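Turmont Repair Desk
Ticket: Dell tower shuts off under load
Status: Open, waiting for customer
Opened: January 8, 2022
Product: used desktop tower, bought from Gamage

Customer report

The computer starts normally and works for about 7 minutes. When I open a big spreadsheet or a video call, it turns off without any message. After a rest it starts again. I already changed the wall outlet and the power cord, and the result is the same. I did not open the case.

Log, entry 1

I received the tower and repeated the problem on my bench with the Pruvex stress test. The processor temperature went up to 100 degrees and then the power was gone. With no load it stayed quiet and did not shut off, so for the moment I do not suspect the power supply.

I laid the tower on its side and took off the side panel. Please do the same if you work on this model, because the blue latches and the drive carrier are much easier to reach from above.
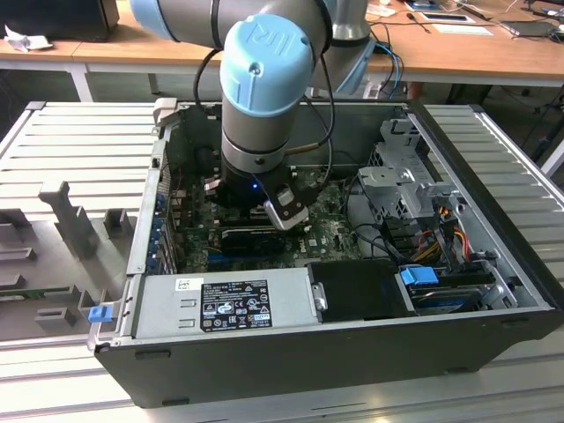 I checked the cables first. I pushed every SATA plug and every power plug by hand, and none of them was loose. I also reseated the graphics card and ran the test again. It shut off at the same point, so I put the card back as it was and left it alone.

Next step is the cooler. My guess is old thermal paste, but I prefer to see it before I order something.

Log, entry 2

The cooler is out. The paste under it was gray and hard like chalk, and one corner had no paste at all. I cleaned the bottom of the cooler with alcohol and a lint-free cloth. The processor is also out, so that I could inspect the socket. Please do not put a finger or a cloth inside the socket, the contacts bend very easily. I looked with a magnifier and found no bent contact. 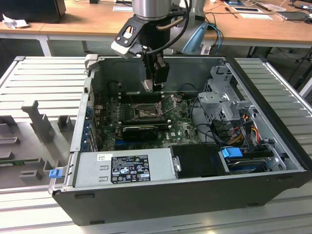

Oriana Lagos

The memory stays in its slots during this work. The power supply also stays in place, there is no need to unscrew it.

Parts requested from Dirham: one tube of thermal paste and one replacement fan for the cooler. The old fan still turns, but it makes a noise when I move it slowly with a finger. The fan is optional and I need a yes or no from the customer before I fit it.

To do when the parts arrive:
Put the processor back, close the lever, apply new paste.
Mount the cooler and connect the fan plug.
Run the stress test for 50 minutes with the side panel closed.
Write the highest temperature in this ticket.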